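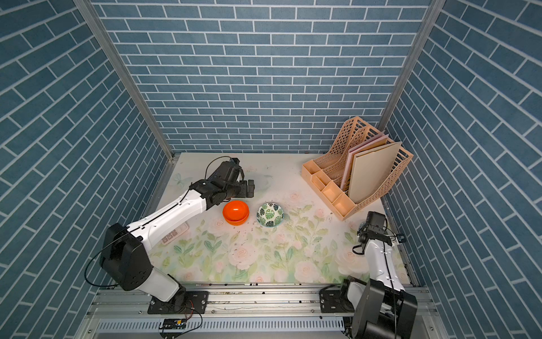 The two-arm tabletop workspace at Brosadico, with a stack of orange bowls near the middle of the table.

Brosadico Reports Gains in Two-Arm Tabletop Handling With New Training Method

MOEN, 4th February – Researchers at Brosadico today released results for Flunderitz, a training method intended to help pairs of robot arms handle ordinary household and office items when the surface beneath them changes from one session to the next.

Flunderitz was trained on 1000 demonstrations, each performed by a human operator guiding both arms through a short task such as moving a bowl or placing a folder in a desk organizer. In an evaluation of 475 trials, the method completed more tasks than the laboratory's earlier system under every condition tested. The largest improvement was recorded on patterned tabletops, where the earlier system often misjudged the edge of an object.

The method differs from the laboratory's previous work in how it divides each task. Demonstrations are split into brief segments according to which arm is active, and the model learns a separate prediction for the moment at which the other arm should begin to move. Training data is then sorted so that rare handovers between the arms appear as often as common ones.

"Stacked bowls have been a difficult case for us," said Ánh Vũ, lead author of the report. "The rims sit close together, and a small error in height means the gripper takes two bowls when it was asked for one. Flunderitz makes that error less often, although it still makes it."

The evaluation covered 11 tasks and nine table coverings, among them floral and plain prints. Wall panels around the workspace were also changed between sessions. No covering used in the evaluation appeared in the training demonstrations.

The report lists several limits. Performance fell when one arm blocked the view of a small, flat object, and tasks involving thin folders remained slower than those involving bowls. All trials were conducted on a single design of workstation.

"We have published the failed trials together with the successful ones so that other laboratories can examine both," said Jonatan Eide, director of research at Brosadico. "Our next evaluation will include a second workstation and a wider range of desk items."

The work was supported by Winine, which supplied computing time for the project. The full report and the trial records are available from Brosadico on request. The training code will be released in May.

Media inquiries: Brosadico Press Office, Moen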